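Finger Pad Problems: Frequently Asked Questions
Last updated Apr 4, 2018

Thanks for all the messages about the pads! We had no idea so many of you were sorting small soft things, and we love it. These are the questions that come up most about the slipping and snagging fault in the Bralerard hand-held grippers.

What went wrong, exactly?
On one batch of grippers the soft pad on the inside of the finger can creep toward the tip after a lot of squeezing. Once it has moved, a thin step opens up behind it. Hair ties, ribbon and elastic love that step. They slide in, the fingers open, and the thing you meant to put down comes along for the ride.

Who found it?
Catríona Keane, on our bench in Clivport. She was running a tidying task with hair accessories and the same elastic kept coming back up with the fingers. She took the pads off and there it was — a smear of glue and a gap you could slide a business card into.

Why didn't your tests catch it?
Because we tested with blocks! Our old check was 1,000 squeezes on a hard plastic cube, and a cube pushes straight into the pad. Fabric drags it sideways. Stavros Athanasiadis has rewritten the check so it now includes cloth, cord and beads, and it's a much more interesting afternoon than it used to be.

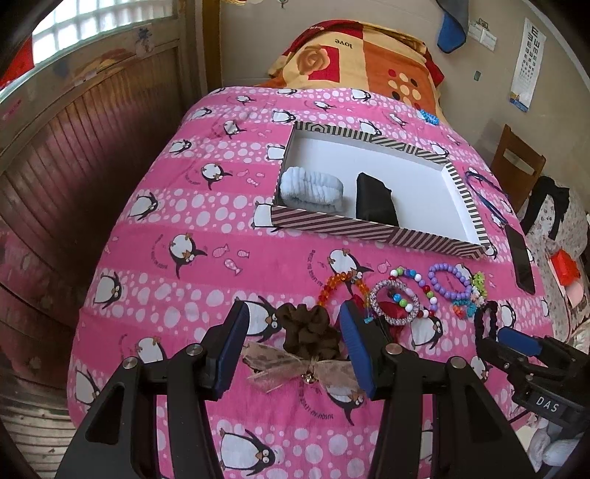
Beads deserve their own mention. A strung bracelet rolls as you close on it, so people squeeze harder, and hard squeezing is what starts the creep. Close slowly, let the string settle between the pads, and stop as soon as it holds. You'll be surprised how little force you need.

Is it dangerous?
We've had no injuries reported. The real worry is a pad coming off completely, so keep loose pads away from small children and pets. If a pad has lifted at any corner, stop using that gripper.

How do I check mine?
Open the fingers all the way and push each pad sideways with your thumb for 5 seconds. It shouldn't move at all. Then run a piece of thread along the back edge. If it catches, the pad has shifted. Do this every 300 picks, or at the start of each day if you don't keep count.

Can I just glue it back?
Please don't. Superglue goes brittle and we've seen it crack. Jedwood is sending out replacement pads with a small lip at the back, and they take 10 minutes to fit.

What about recordings I've already made?
Keep them! Mark any where an item stuck on release. Kamrul Wanigasekara is collecting those, and failed releases are wonderful material for him.

When do the new pads ship?
The first packs go out in May. Write to Ineke Schouten at the support desk with your batch number and she'll add you to the list.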